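# Equipment line, second arm and grippers: progress to November

Status: spending held. One order placed, one deferred, one still being argued over.

You asked in the last review whether the remaining equipment money could be committed before the end of the year. My answer is still no, for most of it. The Clallis quote for the second arm looks reasonable on paper, but it leaves out the controller license after the first year, the spare cable sets and shipping for repairs. With those added it climbs well past the figure we were given in the spring. I have asked for a full three-year price and so far have received a brochure.

What we did buy:

- 10 sets of replacement fingertips from Gerness, delivered and in use
- 200 feet of cable sleeve, of which almost 100 is already used up
- one used bench supply, bought locally

The fingertips were cheap and I would order them again. The cable sleeve is another matter. We are paying for it out of the consumables line, and that line was written by people (me included) who assumed the cabling would be done once.

Household trials are still the main work. The current round uses a sitting-room layout with a round table, a glass vessel and a bunch of roses. Soft stems and clear glass are the two things the Nedau sales material has least to say about, and they are what we need a gripper for.

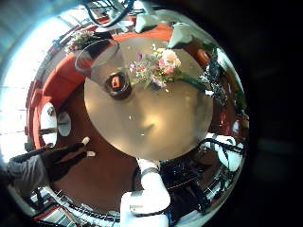 Zheng takes a harder line on the purchase than I do, and wrote back to the draft of this report that a second arm would only double the repair bill, that the money should go to a better gripper for the arm we have, and that anyone who wants two should first show a month in which one was busy every day.

I can't show that month. The booking log has 357 hours of arm time since the grant began, and a fair share of those went to setup. I don't fully agree about the gripper, though. Nedau wants payment up front for a unit we have handled only at a trade show, and their return terms cover manufacturing faults and nothing else. I have asked for a loan unit. They offered a video call.

For the next period I propose:

1. Keep the second arm on hold until Clallis gives a complete price in writing.
2. Move part of the arm money to repairs and cabling, with your approval.
3. Buy no gripper without a loan period on our own objects, glass included.

Item 2 needs a signed budget change from your office. The form went in on Monday. If it is refused, we can keep running on the present stock of sleeve, but repairs will have to wait for the next payment.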